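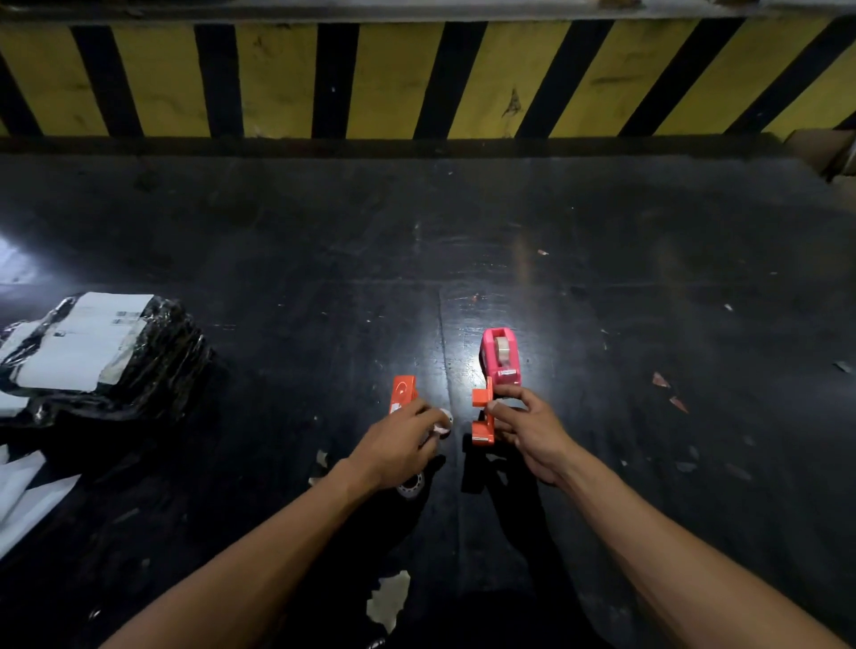
It was a longer walk than the leaflet let on, one visitor was saying at the gate, and anyone with a bad knee should ask for the lower door. She had done the tour the year before and gone up every stair. I took the stairs anyway, and she was right about them.

The Skandside paper mill opens to the public one Saturday in April. I had meant to go for several years and always had something else on. Entry is free, but you have to book a time for the guided part, and the bookings go quickly. I had the 10:15 group. There is gravel parking across the road, and it was nearly full when I got there.

The mill dates from 1767, according to the stone over the river door. Very little of that building is left. Most of what you walk through is brick, with a newer steel shed at the back where the finished paper is cut and packed. They made rag paper here for a long time, then wrapping paper for grocers and butchers, and now mostly envelope stock and a heavier grey board used for the backs of writing pads.

The tour takes 45 minutes. You start in the pulp room, where bales of waste paper are broken down in water. It smells like a wet cardboard box, only more so. Our guide had been on the night shift for years before she moved to days, and she spoke clearly over the noise without shouting, which I appreciated. Ear plugs are handed out at the door. Take two pairs. One of mine went through the floor grate.

From there you go up to the machine hall. The main paper machine is a Pelkonen and everyone calls it that – the Pelkonen is down, the Pelkonen is running heavy. On the day it was making board at 615 grams to the square metre. The guide passed a piece around and it was still warm. Thinner grades run faster, and a break in the sheet means stopping and threading the whole thing again by hand at the wet end. She said a good week has few breaks in it and a bad week is all breaks.
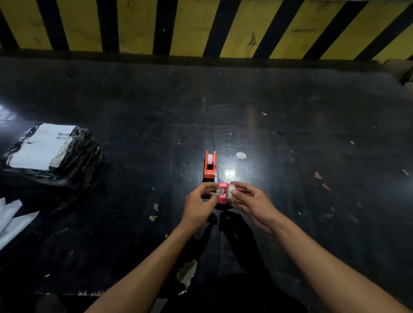

After the machine hall you come down the back stairs to the drying loft, which has not been used for drying since the rag paper days. It was the part I liked best. The shutters along both sides can still be opened and closed with a wooden pole, and the old ropes are strung up at one end with sheets hung over them to give the idea. There is a display of watermarks with a light behind it, including one of a heron that the mill used on its better writing paper. The labels could be larger.

The cutting shed was the last stop. A Rotard guillotine takes the big sheets down to size, and the offcuts go back to the pulp room on a cart. We watched a stack being squared up and cut, and then the group broke up.

Lunch was soup and a bun in the old stable, cash only. The shop sells seconds by the kilogram under the Tondik name, and I bought 7 pads and a bundle of cream envelopes with the flaps slightly crooked. They write well. The washrooms are at the far end of the yard, past the shop.

If you are coming by bus, get off at the bridge and follow the river path. The stop marked Skandside is the village, and it is a fair way back up the hill.

April
By our regional correspondent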